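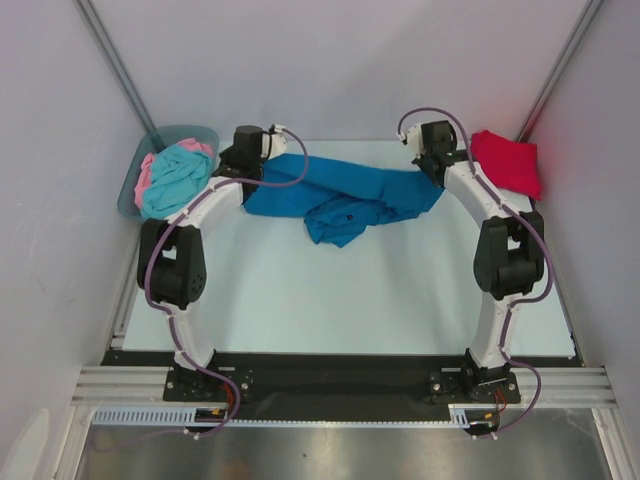 How much table do you need to fold a large garment properly? Enough to lay it out at full length with a hand's width to spare at each end; for most adult clothing, 104 cm covers it.

I arrived at that figure by measuring, after several years of folding on a bed. A bed is a poor surface. It gives under the palm, so a crease pressed with the hand springs back, and the duvet cover has enough grip to pull the lower layer out of line while you work on the upper one. A smooth hard table has neither fault. The cloth slides when you want it to, and when you press down on an edge it stays pressed.

What follows is the method I now use for long single-colour items: long tops, dressing gowns, overalls, anything that comes out of the basket as a rope. Blue cotton features heavily in this house, for no better reason than that it hides ink.

We use cookies to remember your preferences and to measure traffic. Accept all / Manage settings

Surface

Mine is a Moser trestle top, 104 cm on the long side and 84 cm on the short. The height matters more than I expected. I had it too low for a year and blamed my back. Stand with your arms bent at the elbow and the forearms level, then set the top slightly lower than your hands. Mine has been raised on blocks to suit.

Keep it clear. Pegs, socks and mugs all migrate to a flat surface, and each one becomes something to fold around. The basket goes at the far left corner, where I can reach it without crossing the work. Left-handers will probably want it on the other side.

A pale top is useful with dark cloth. The outline shows clearly, and a sleeve tucked underneath gives itself away as a bump in an otherwise straight side. On my old brown table I missed these regularly.

Finding the ends

A garment straight from the dryer has no obvious top. The usual mistake is to shake it at once, which tangles any ties and throws one sleeve inside out. Put it down first. Look for the thickest seam, as this is nearly always the collar or the waistband, and take hold of it at one side. Run the other hand along the seam until it reaches the far side. You now have two points that belong to the same edge.

Lift both points until the cloth is just clear of the table. Do not pull hard. Cotton jersey of the sort Plusterum sells will stretch a good deal if tugged when warm, and it will not return to the same shape for some hours. A light tension is enough to bring the edge straight. The rest will hang down in a bunch, and should be left alone until the edge is level.

When one side is wide and flat and the other has gone narrow, the narrow side is twisted. Keep the flat side where it is and turn the other hand. If you let go of both and start again you will lose the edge you have already found.

Laying out

Lower the edge to the far side of the table and draw the body of the garment towards you. I do this in two pulls, one to clear the bunch and one to straighten the length. Smooth from the centre outwards with the flat of the forearm, which covers more cloth than the hand and leaves fewer marks.

At this point the garment will still have faults in it. I sort them into those that matter and those that do not:

Lengthwise creases: ignore. They follow the direction of the folds to come and will be lost inside them.

Crosswise creases: smooth out now. They show on the front of the finished stack.

Diagonal folds: lift and re-lay. A diagonal fold means that the layers are out of register, and no amount of pressing will cure it.

Corners sticking out at the gathered end: tuck in last, after the sides are straight.

Folding lengthwise

Bring the right third over the left, then the left third over that. The result should be a long strip. It will rarely be a true rectangle, because most garments flare towards the hem. I used to correct for this by folding the hem in further than the shoulders, and the outcome was a thick wedge that toppled off the shelf. I now accept the flare and let one side slant. After the cross folds it costs very little in neatness.

Pick the straighter of the two sides and treat it as the reference. Line that one up with the edge of the table and let the other fall where it falls.
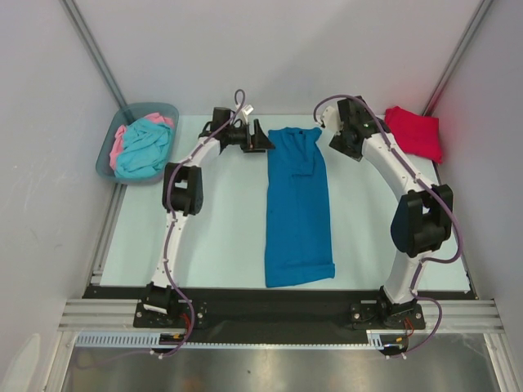
Folding crosswise

Start at the hem. Turn up a band one hand deep, right across the full width, and check that its corners sit over the sides beneath. A corner that projects by a finger is tolerable on overalls and should be redone on anything you intend to wear in company.

From there, fold the band over on itself until you reach the collar end. The collar end is always the untidy one, so it should finish on the inside where possible. Press down for a count of six, then turn the whole thing over.

Stacking

My shelf has 400 mm between uprights, and the finished pieces go in with the last fold facing out. I stop at 6 to a stack. Beyond that, the lower ones pick up crosswise creases from the weight, and the work above was wasted.

I tried a Trakix folding board for a month. It is quick on T-shirts, but the panels are too short for anything long, and the hinge left a line across the darker fabrics. The Drollport fabric boxes have been better. They are soft-sided, so a stack with a slanting edge goes in without catching.

Fitted sheets are still done on the bed. I intend to try them on the table in June, with the flap extension fitted, and will post the measurements.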